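Washer basket and where to put it: floor, stool, or on top of the machine?

Posted by Dymphna Daly in Laundry & Utility, Pletcombe Home Help
Viewed 208 times

Front loader, door opens to the left, and I have 52 inches of floor before I run out of room and patience. Every load ends with me bent double, feeding clothes into a hole at shin height. I would like to stop doing that before my back files a complaint. Current arrangement:

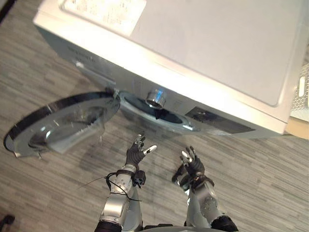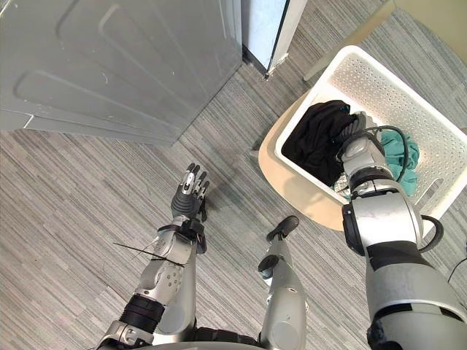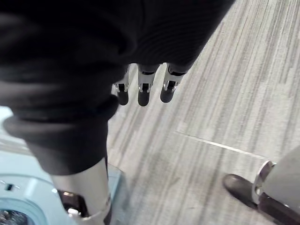
My problem is mostly black clothes. They go into the basket as separate items and come out as one large animal. I've had the basket on the stool for a while now, and the black stuff always ends up in a heap on one side with the teal thing squashed next to it, so I fish for one garment and get four. The basket also sits crooked up there, and one good tug will have it over. Do I go back to the floor, buy something taller, or put it on top of the washer and live with the rattling? My sister swears by a wheeled cart from Culero, but my sister swears by a lot of things.

Kathleen Hennessy
Keep the stool, lose the tilt. A round seat under a rectangular basket is always going to have corners hanging over nothing. Put a square of rubber shelf liner between them and turn the basket so the long side faces the drum. Park it on the side away from the door hinge, or you'll be reaching around that big glass bowl all day. I did this for years in a smaller room than yours.

As for the black clothes, sort before you get to the machine. Darks in one basket, everything else in another. Teal can go with the darks if it's been washed a few times. If it's new, run it alone once and see what color the water is.

Never on top of the washer. Mine walked itself off during a spin one December and took a full bottle of detergent with it.

Pádraig Mac Suibhne
get a dryer and a husband

Aoife Conneely
Ignoring the above. I'd sit down. Seriously, take the basket off the stool, put yourself on it, and set the basket on the floor next to you. You're level with the drum and you can use both hands. Pull things out one at a time and shake them before they go in, especially anything knit, which grabs hold of its neighbors. Leave the door open a while after you unload, too, and wipe the rubber seal.

The cart is fine, but check the height first. My cousin's was too tall to go under her shelf and now it holds potatoes.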